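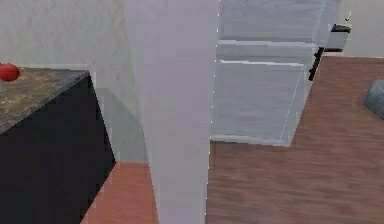 A test that stops when the robot gets stuck has told you one thing, that the robot got stuck. I think we have been reading a good deal more than that into it, and that the way failures are counted in simulated homes is partly to blame for what happened to us in May.

I work on navigation for a household fetching robot. We call the software Vidar. It is meant to go into a kitchen it has never seen, find the thing it was asked for and bring it back without hitting anything. Before any of that is tried in a building with people in it, it runs in simulation, in rendered rooms with counters, doors and floors that look near enough to the real kind. Our simulated flats come from a supplier called Gidisari. They are decent flats and I have no quarrel with them.

In the spring we ran 3000 fetching trials. Of those, 678 ended in failure, and the log gave nearly all of the failures the same label: target not reached. That label went into the summary, the summary went to the people who decide when we may use the test flat, and the decision was that the robot was poor at finding things but safe enough to try. A robot that can't find the fruit is a nuisance. It was not seen as a danger.

Then in the test flat it drove its shoulder into the end of a wall between the kitchen and the hall. It had been asked for an apple. It could see the counter to one side of the wall and open floor to the other, and it went forward. The bumper tripped, the motors cut out, and the base stopped. The arm was not tied to the same cut-out and carried on for 5 seconds, pushing against the plaster. The damage was a dent and a cracked wrist cover. Kerubo Mfaume, who had her hand on the stop button, was standing a good way back, as the rules say she must. Had she been in that gap I would be writing something else.

When we went back through the simulated failures the same fault was there, plain enough once somebody looked. A wall end close up is a broad smooth strip with hardly anything on it. There is no texture for the depth estimate to hold on to, so the estimate is filled in from whatever lies on either side. On one side there is a counter and a bit of floor, on the other a long stretch of floor and a far wall. The strip in the middle gets pushed back to a distance somewhere between the two, and the planner takes it for space. In simulation the robot would press up against the wall, go nowhere, and run out the clock at 90 seconds. Target not reached.

Every one of those runs had a collision in it. The simulator knew, and wrote the contact force to a separate file, which was kept and which we did not open. We had set up the scoring years earlier, when the question was whether the thing could find an apple at all, and we never went back to it.

My view is that a simulated collision should be treated as an incident, with the same form and the same people reading it as a real one. The usual objection is volume. There would be hundreds of forms, most of them dull, and people would stop reading. I accept that. But the forms can be sorted by cause before a person reads them, and a pile of hundreds with one cause is a short piece of reading. Ours would have been.

The other objection I hear is that simulators exaggerate. The walls are too clean, real paint has scuffs and shadows, so a fault that shows up against a perfectly plain surface may never show up in a house. A colleague from Van Hecke, who fit out test kitchens, made this point to me at some length. He may be right for some houses. Ours had been painted the month before. New flats are painted, rented flats are painted between tenants, and a machine that is safe only among scuffed walls has a condition attached that I would not like to print on the box.

There is a wider habit behind this. We talk about failure in terms of the job. Did it fetch the cup, did it load the tray. The firm that makes our arm controller, Zindent, reports its faults the other way, by what the machine did to its surroundings, and leaves the job out altogether. I used to find their reports tiresome, page after page of forces and contact times with no mention of whether anything useful got done. I now think theirs is the better order. Whether the apple arrived can go on page two.

We have since put the arm and the base on one cut-out, which should have been done at the start and was put off twice over a wiring question. A run now ends at the first contact above a set force and is logged as a collision, whatever else was going on. The depth estimate has to report how sure it is, and where it is unsure at close range the planner must treat the area as solid. This makes the robot slower. It hesitates in doorways and sometimes gives up on a gap it could easily have passed through. The success rate fell when we did it, and I was asked whether the change could be made optional.

I said no. I would ask other teams to go and open their contact files before their next trial in a real room, and to do it with the scoring sheet put away.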